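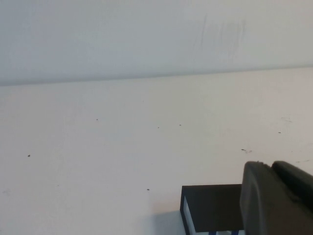
Crumbs on a white tabletop, scuffs on the wall.

So my uncle Gaspard left me the bakery in Villitz, and with it 638 unpaid invoices and a man named Georges Hattar who came in every morning at 8 and wouldn't order. He'd just sit! I figured he was lonely, so I gave him coffee (bad coffee, I was still learning the machine) and told him all about my divorce.

This went on until February. Then one morning he slid an envelope across to me and said, "Your uncle bet me you'd last the winter." Inside was a check from Guillot Savings for 3297 dollars, and my coffee tab, paid. I didn't know I'd been keeping one.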